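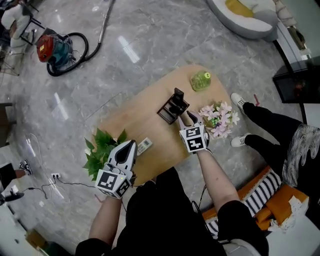 Table 5: rack, bottle, flowers, leaves, remote control.

# Pludisico Table Tidying

6 stars · 5 comments

Small-table tidying in a room with a polished marble floor. Each entry is one table, a handful of household things left lying on it, and a short written note on where they should end up.

## What is in it

963 entries, written up by Milagros Sotomayor and Intan Tuhumury. 106 of them use the light wooden table with rounded corners. The rest use the tables in the Trerholm set, which has its own README.

## Objects on the rounded table

- dark brown wooden rack with slatted sides
- green glass bottle with a small cap
- artificial flowers, lily type, pale pink and white
- leafy green sprig
- white remote control with gray buttons

The rack stays on the table in every layout. Flowers and sprig count as separate objects, even when they go into the same corner. Leaves may hang over the edge at the start but not at the end.

## Layout notes

Notes are in `notes/`, one text file per entry. "Near" is the side where the person stands. "Left" and "right" are from that same side. Older notes by Benito Cantero used the door as the reference and were rewritten in March. If you find one that still says "door side", please open an issue.

A bottle on its side is marked `lying`. The end position is always `standing`, next to the rack.

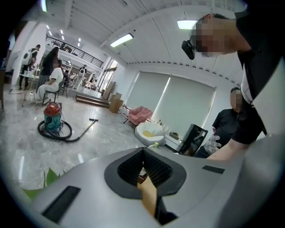 Same room, looking across the floor, with the vacuum at left.

## The room

The floor is glossy gray marble and picks up reflections from the ceiling lights. The canister vacuum has a red top and a teal body.

## Known problems

- The sprig is called "plant" in some notes and "leaves" in others.
- Notes from the Miranda batch leave out the remote control's end position.

## Contact

Edeltraud Frerichs keeps the notes. Last edited 28 January 2018.

Shared 6 times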